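April 20, 2020. Gripper comparison, Drellow fingers against the Conalham pair we ran in March. Same job for both: spoon, beans in the double-walled glass, blue mug.
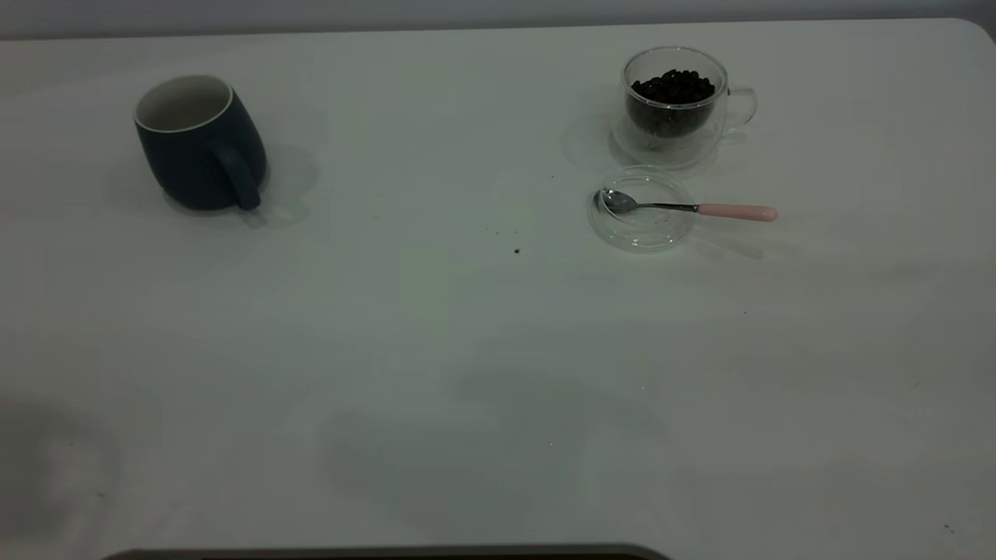
Spoon always starts on the glass disc, handle to the right. Planning 20 runs per set, speed held at up to 100 mm/s.

Taper on the Drellow tips gets under the handle better. Worried about the spoon twisting when the bowl goes into the beans.

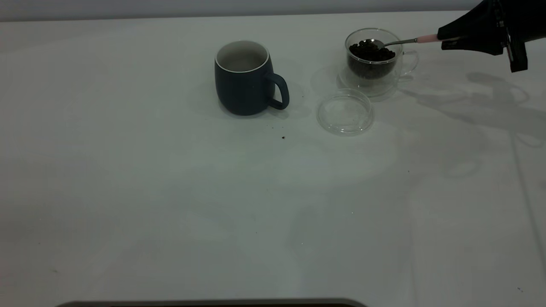

Aldo Fiore thinks the twist is a force setting and wants it raised before we blame the tips. Will try two steps up, then rubber.
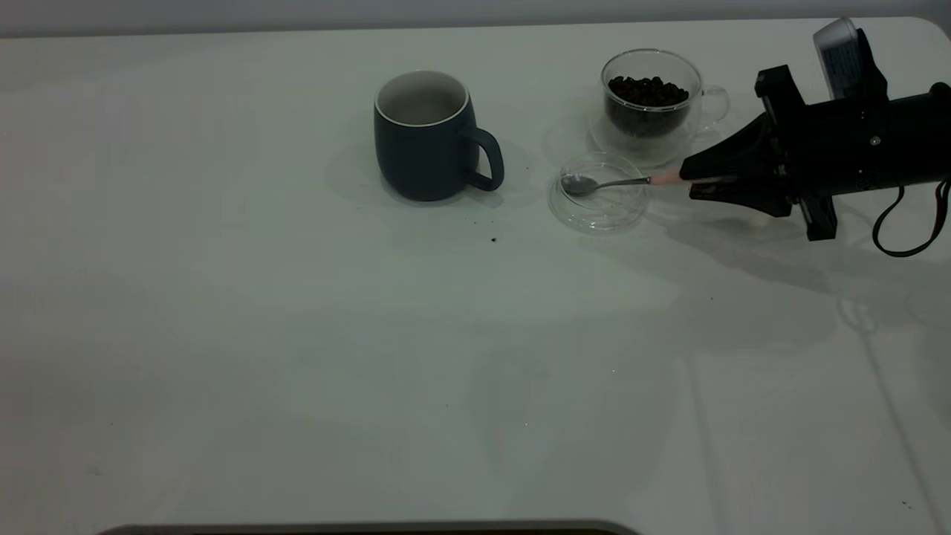

Fingers closed on the pink end, spoon at the disc.

Wrist camera next. Clear glass is hard to pick out on white, so exposure needs a look. Saved as set 111.

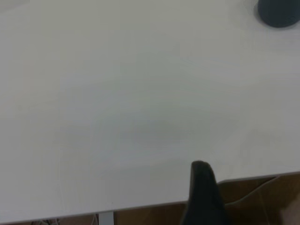 Fokovness wrote back that the wrist view should show both fingertips or the offset can't be checked. Bracket to be re-shimmed, then repeat the Conalham set.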